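Search the boards
Search
Advanced search

Staining the big table: how red is too red?

jeltiston_jo
OK people, I need opinions and I need them before I open the can! I finally have my dining table stripped (it took forever, the old varnish was like toffee) and I've got two test boards drying in the garage. One is a plain medium brown. The other is the Telholm russet, which goes on a real reddish brown, and I am completely in love with it. My husband says it'll look like a steakhouse. The room has gray walls. Talk me into it or out of it.

Tsehay Kahsay
Into it!!! Red-brown against gray is one of my favorite combinations in the world. Gray rooms eat plain brown wood alive. You put a medium brown table in there and it just goes muddy by late afternoon. Mine is the old Zeleke mahogany tone and people put their hands on it the second they walk in.

planerdust
I'll be the grump. Red stains look great for a year and then you get tired of them. I refinished 6 tables before I quit doing it for money, and the two reds were the ones whose owners called me back. Go brown, add warmth with a rug.

Danish Hayat
Disagree with planerdust, with love. People get tired of bad red, the pinky stuff that sits on top of the wood like nail polish. A russet with enough brown in it is a different animal.

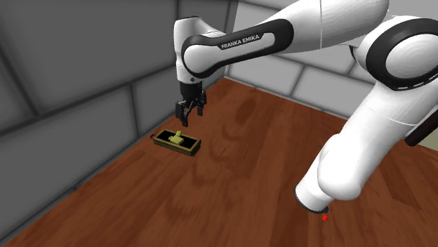 Gray is where I'd spend your worrying time, jo. Which gray is it? A cool blue-gray pushes a russet table redder and a warm one calms it right down, so hold your test board against every wall you've got and look at it morning and night. Check out the block walls in my picture, dark gray on the left and a lighter gray behind, with the reddish-brown table in between. I love it against the darker one, so if you've got any choice at all, go deeper on the wall!

jeltiston_jo
Ooh. Mine are the lighter kind, kind of a pigeon color. Danish, would you repaint?

Danish Hayat
One wall, maybe. Stain first, live with it, then decide. Paint is cheap and stripping a table twice is not.

planerdust
Fine, but please sand to the same grit all over first. Red shows every swirl. And use a conditioner if that top is pine.

Tsehay Kahsay
Seconding the conditioner! I spent $40 on a quart of the Surkisora one and it saved my bench. Two thin coats of stain, wipe hard, wait overnight between.

jeltiston_jo
It's maple, I think? Either way I'm going russet. Husband has been informed. Will report back when the first coat is on!

planerdust
Maple blotches too. Test the underside.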